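Subject: Re: [egocentric-learning] Two-handed wiping: is anyone labelling the bracing hand?
List: egocentric-learning
Posted: Sunday, 21:40

Sorry for the slow answer, I wanted to finish the last round of training before I opened my mouth, and the last round of training wanted to finish some time after my tea had gone cold.

Earlier on the list, someone at Falleo wrote:

> We've been training a wiping policy from head-camera video of people cleaning
> vertical surfaces (doors, frames, cupboard sides). The wiping hand comes out
> fine. The other hand is a mess. In our labels it is simply "idle" whenever it
> isn't holding a cloth or a bottle, and the policy has learnt to let it wander
> about, sometimes right into the path of the cloth.
>
> Questions for the list:
>
> - does anyone treat the non-wiping hand as doing something in its own right?
> - if so, do you label it by hand or work it out from the video?
> - is it worth the bother, or should we just park that arm and move on?
>
> We'd also like to know how people decide when a wipe is finished. We stop on
> a timer at the moment and I'm a bit embarrassed about that.

Don't be embarrassed about the timer, we had one for ages. Let me take your questions more or less in order, and I'll wander off at the end as usual.

> does anyone treat the non-wiping hand as doing something in its own right?

Yes, and we came to it by the same road as you. Our first labels in the Fustitz set had three states for each hand: holding, moving, idle. A hand pressed against a wall went down as idle because it wasn't holding anything and it wasn't moving. Which sounds reasonable until you try scrubbing something sticky off an upright surface with one arm dangling at your side. Try it on your own kitchen door, it's horrible! You push on the door and the door (or rather the floor) pushes back on you, and you end up rocking on your heels. People put the other hand up without thinking, and then they lean.

So we added a fourth state, which we call "bracing", for a hand with its palm or fingers against something fixed while the other hand is doing the work. It took an afternoon to agree on what counts. The arguments were all about the edges of it: is a thumb hooked round a door edge bracing? (We said yes.) Are two fingertips resting on a worktop bracing? (We said no, then yes, then no again, and it stayed at no. I still think it should be yes but I lost.) What about a hand holding a sheet of something down so it doesn't shift? We gave that its own tag, "steadying", because the force goes into the object and the robot has to care about a different thing.

> if so, do you label it by hand or work it out from the video?

Both, in that order. We cut the Fustitz recordings into short clips, one per wipe or bout of wipes, and ended up with 3,930 of them. Of those we labelled 2,890 by hand with the new state and kept the rest back for testing. The labelling is dull but quick. You only need to mark when the hand lands and when it leaves, plus a point for the middle of the palm, and you can do that at double speed with a decent pair of headphones and something good to listen to.

Then we trained a small model to guess the bracing state from the hand pose and a patch of picture around it. It's good when the hand is flat and the fingers are spread, and poor when the fingers are curled, because a curled hand hovering near a wall looks very like a curled hand touching one. If I were starting again I'd put a cheap contact sensor on one glove for a few sessions just to sort that out. We didn't, so the curled cases are still mostly rubbish and I'd be wary of anyone who says theirs aren't.

One thing I'd pass on, because it cost us a week: don't throw away the clips where the bracing hand is partly out of view. Our cleaning script dropped them as "hand not visible" and what was left was heavily tilted towards low, close work. The policy then braced nicely at waist height and did something daft above the shoulder. Putting the clips back with the palm point marked as a guess fixed a good part of it.

> is it worth the bother, or should we just park that arm and move on?

Depends what you're wiping. For dust I'd park it. For dried-on stuff, tape gum, filler, anything where you need to lean, I think it's worth it, and that's where our numbers moved.

We ran it on the Hurstead arms (two arms on a fixed post, nothing fancy) against painted board stood upright with marks on it. We compared three versions: the second arm parked, the second arm free to do what it likes under the old labels, and the second arm trained with bracing. Parked was steady but weak, as it backed off whenever the post started to flex. Free was the worst by a long way, it got in its own way just as you describe. With bracing, the post flexed less and the wiping arm kept its pressure through the whole stroke, so it needed fewer passes on the stubborn marks. On the easy marks there was no difference worth mentioning. I'd love to give you a tidy percentage but we changed the cloth halfway through (the first lot shed fluff everywhere) and I don't trust the numbers from either side of the change to sit in one table. We're running it again.

There's a catch as well. A fixed post has no balance to lose, so we're only getting part of what a person gets from that hand. I'd expect a bigger gain on something with legs, or on wheels with a bit of give in them, but I've no results to back that up and I'd be glad to hear from anyone who has.

Another catch: where to put the hand. The policy picks the spot from the picture and it tends to copy the height of the person who made the recordings. With only 2 people doing most of our high work, that's a narrow diet. Some 2,000 of the clips come from sessions at more or less one working height, and you can tell. More recordings from more people is the boring answer and I believe it's the right one.

> We'd also like to know how people decide when a wipe is finished.

Badly, in our case, though better than a timer. We tried three things. Comparing the patch before and after is fine on matt paint and hopeless with anything shiny or see-through, as clear tape gum changes its look completely when you move your head a few inches. Asking for a fixed number of strokes is the timer in a different hat. What we've ended up with is watching the people: they wipe, take the cloth away, look, and go back in if they're not happy. We label that little withdrawal as a "check", and the policy predicts after each check whether there'll be another go. It's learning when people stop, so it inherits all their patience and all their laziness, but it copes with shiny surfaces much better than the before-and-after trick did.

The difficulty is that people check less on things they can feel. With a tissue you can feel the drag when there's still gum there, and the camera doesn't get any of that. Somebody in the Snorradóttir thread was asking about sound for this purpose and I'd be keen to know how they got on. Tissue squeaks a bit on a smooth face, and a cheap microphone near the wrist might be enough to pick it up.

On your camera question from the other thread, we wear ours on the head and tilt it down further than feels natural. You lose the far end of the room and gain the forearms, and the forearms are a big help in telling which hand is which when they cross. A couple of views from the wiping work, left hand braced and a tissue or cloth in the right, one on tape residue and the other near a round fitting with white residue running down from it:
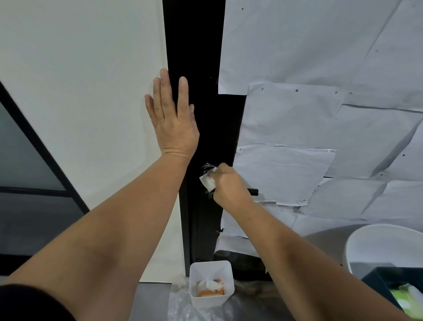
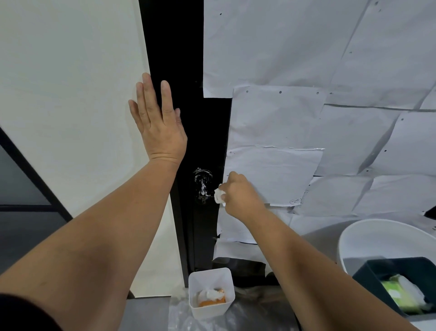 As for sharing, yes, you can have the labels. The video needs another pass before it goes anywhere, so I'd plan on the labels and hand poses first and the pictures later, perhaps in March if the disks behave. The label file is plain text, one line per landing and one per leaving, with the state, the hand and the palm point. Guessed palm points have a "g" on the end of the line. Please don't strip the "g"s off! Somebody here did, and we spent two days wondering why the hand kept reaching for thin air.

If you want to try it cheaply before committing, I'd relabel a small slice of your own clips with just "bracing" and "not bracing" and leave everything else alone. Keep the old states underneath so you can go back. You'll see fairly soon whether the wandering arm calms down. If it doesn't, have a look at how your clips are cut. Ours used to begin when the cloth touched the surface, and by then the other hand had nearly always landed already, so the model never saw it arrive. We moved the start of every clip back a bit and the reaching got a lot less jerky.

What gripper have you got on the second arm, by the way? We made a flat rubber pad for ours, and I wouldn't want to lean on a wall with the bare metal fingers. Happy to send the drawing if it's any use, it's only a few lines and four screw holes.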